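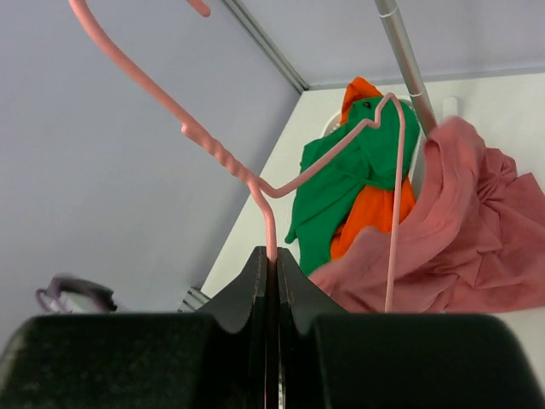

Relatório de progresso, 3 de setembro
Por Tegan Tawhiri, equipa de software, Bekness

Temos boas notícias do Grukonach! Desde julho o planeador de movimentos foi reescrito quase de raiz, e os dois braços já partilham o mesmo relógio e a mesma fila de comandos. Parece pouco, mas acabou com as esperas no momento em que um deles precisa de entrar no espaço do outro.

Do lado da perceção, o modelo treinado com os dados da Grovgate separa agora o arame do cabide do tecido que fica por trás, mesmo com cores próximas (o cor-de-rosa sobre cor-de-rosa deu-nos semanas de trabalho e muita alegria no fim). Juntámos 321 episódios novos de pendurar roupa, todos anotados e revistos.

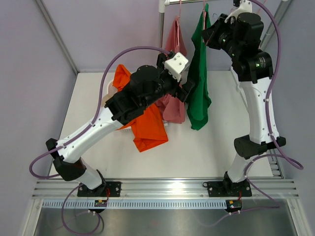 O que ainda falha é a roupa amontoada no cesto: o ponto de preensão salta entre pregas e o planeador recalcula vezes demais. O registo de tentativas já guarda cerca de 1000 estados por execução, e com ele reproduzimos nove dos erros em simulação, o que nos entusiasma imenso.

Próximo passo: ligar o módulo de colisões da Stüber e voltar a medir tudo com a mesma configuração. Mantemos o orçamento aprovado.

Contacto: equipa Grukonach | © Bekness | Voltar ao topo
9 partilhas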